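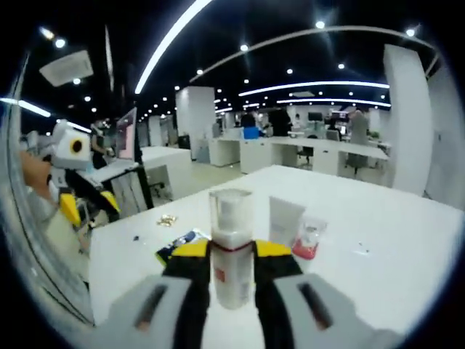 White bottle, red band under the cap, and the wrappers still on the table. Upstairs at Holtard.

Open day at Holtard, quick write-up before I forget it all. Went for the Soliman display mostly, stayed for the packing talk, came home with a tote bag and sore feet.

Getting there. Take the 17 bus, not the train. The train drops you on the wrong side of the creek and it's a long walk round in the heat (December, no shade, my own fault for no hat). Bus stops right outside the gate. Parking was full by the time I walked in, cars up on the grass, so don't count on that either.

Sign in at the front, get a sticker, get put in a group. Ours was a decent size, mostly locals plus a few people from other small firms having a nosey. Bit of a wait. Water jugs out but they ran out of cups early on.

Downstairs first. Filling room through the glass – not running while we were there, shame, they only run it mornings. Labels next door. Old Skako label stock pinned up along the corridor going back years, really liked that, the early ones are hand drawn and the colours are a bit off. Could have spent the whole visit in that corridor. Got hurried along.

Then the stores. Racks, pallets, shrink wrap, a forklift you're not allowed near. The Sarier range goes out from here now as well, which I didn't know. 230 cartons on a good day, we were told, and it all goes out the one roller door. Someone asked what happens when it rains. Answer was that everybody gets wet.

Upstairs is the office floor, and it's the bit I'd tell people not to skip. Big open space, pale grey floor, white desks in a long row, white pillars. Very white altogether. People at work, a monitor going with a bright pink screen. Felt a bit rude wandering through to be honest but they were nice about it.

The big white table is where you can stop and look at things. Tall white bottle with a frosted cap, thin red band where the cap meets the body, little red mark printed low down. Plain. I like plain. Next to that a white tube shaped container with a flat top, and a small clear plastic cup with something pinky red in the bottom. Didn't catch what it was, the group had moved on by then and I was still gawping. Couple of wrappers lying about too, a crumpled gold one and a flat one in blue, white and yellow. Made me hungry. A few smudges on the tabletop, so it's a table that gets used, fine by me. My kitchen bench is worse.

We got a talk on caps after that and it was better than it sounds. Why frosted and not clear, why a band, how many turns before a cap feels shut. They had us pass samples round with our eyes closed and say which felt dearest. I picked the cheapest one. So did most of the row. The woman giving the talk looked pleased, I think it happens every time.

Soliman display was in the end room. Smaller than the flyer made out. One shelf unit, a few boards to read, the gift boxes from last year and a folded carton you could try putting together yourself. Took me three goes. There's a tab that goes in before the other tab and the instructions have it backwards – I told them, they said they knew. Lighting poor in there, bring your glasses.

Food. Sausage sizzle out the back plus a cake table. Lamington good, coffee not. Cash only, no sign up to say so until you got to the front of the queue, so half of us had to drop out.

Shop. Seconds at 40 percent off, mostly dented boxes with nothing wrong inside. Gone quickly. If you want hand cream go there first and do the tour after, I did it the wrong way round and got the last two soaps and the tote.

Grumbles: group too big for the corridor, toilets only downstairs, tour meant to be 30 minutes and ran well over, which I didn't mind but the families with little ones did. No seats anywhere upstairs for vistors except at the cap talk.

Would I go again, yes. Would go in the morning though, to see the filling line going, and I'd wear better shoes. They said the next one will have the label press open aswell. Tickets are free but you have to put your name down, and the form on the website doesn't work on a phone. Ring them.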